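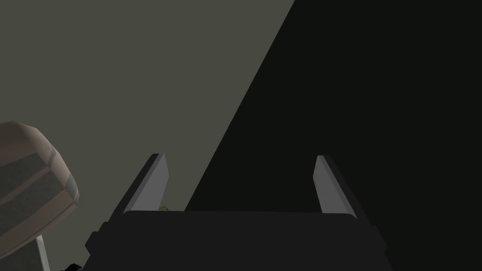

## Shared kitchen at Wolell: water hardness and the dishwasher

Several people have asked why glasses from the second-floor dishwasher come out with a gray film, and why the film stays after a second cycle. The short answer is scale. The longer answer concerns the softener setting, which has been wrong for some time.

Water at the Wolell building is hard. Noémi Bakos tested it at the kitchen tap in May and again at the basement inlet, with a drop-count kit, and got 19 grains per gallon at both points. A dishwasher with a built-in softener has to be told this number. Ours had been left on its factory setting, which assumes much softer water. At that setting the softener regenerates too seldom, the resin is used up partway through the interval, and hard water reaches the wash tank until the next regeneration.

The setting has now been raised to level 6. The procedure is on the inside of the cupboard door to the left of the machine. Please leave the level where it is. If someone resets the machine to clear an error code, the level drops back to the factory value and has to be entered again.

### Salt

A higher level uses more salt. The reservoir is under the lower rack, with a screw cap. Fill it only when the salt light is on, and run a rinse cycle right after filling. Spilled brine left on the steel floor of the tank will pit it, and there are already pits near the filter well.

Use coarse dishwasher salt. Table salt packs down and often contains anti-caking agents. Rock salt for driveways carries grit that blocks the valve. A supply is kept in the tall cabinet, bottom shelf. When the last bag is opened, write it on the order sheet.

### Film or etching

Two kinds of cloudiness look much the same on a shelf. To tell them apart, soak one glass in plain white vinegar for ten minutes and rinse it. If the glass clears, the deposit was scale and the new setting should keep it from returning. If it stays cloudy, the surface of the glass is etched and can't be restored. Etching comes from the opposite fault: very soft water, too much detergent and high heat. A good part of the older tumblers are in this group. They are safe to drink from.

### Program choice

The 70-degree (Celsius) program is intended for pans and baking trays. It has been used for nearly everything, including the thin glasses, and it bakes any remaining mineral onto them. Use the standard program for mixed loads. One tablet is enough for a full load. Combination tablets that claim to replace salt are not rated for water this hard, and the reservoir must be kept filled whichever tablet is used.

The rinse aid dial was at maximum and has been moved down two steps. Streaks with a bluish tint mean it is still too high. Round spots mean it is too low. Report either one to Essam Shawky and he will adjust it.

### Kettles and the coffee machine

Neither is fed by the dishwasher softener, so nothing changes for them. Descale kettles with citric acid, 100 grams to a full kettle being far more than needed; two level tablespoons will do. Do not boil the solution. Warm water works well, and boiling can throw down calcium citrate, which is harder to remove than the original scale.

The coffee machine has its own filter cartridge under the drip tray. Its replacement is overdue and a new cartridge is on order. Until it is fitted, please skip the steam function.

Noémi will repeat the hardness test at the outlet of the dishwasher softener once the reservoir has been through a few regenerations. Results will go on the cupboard door, under the procedure.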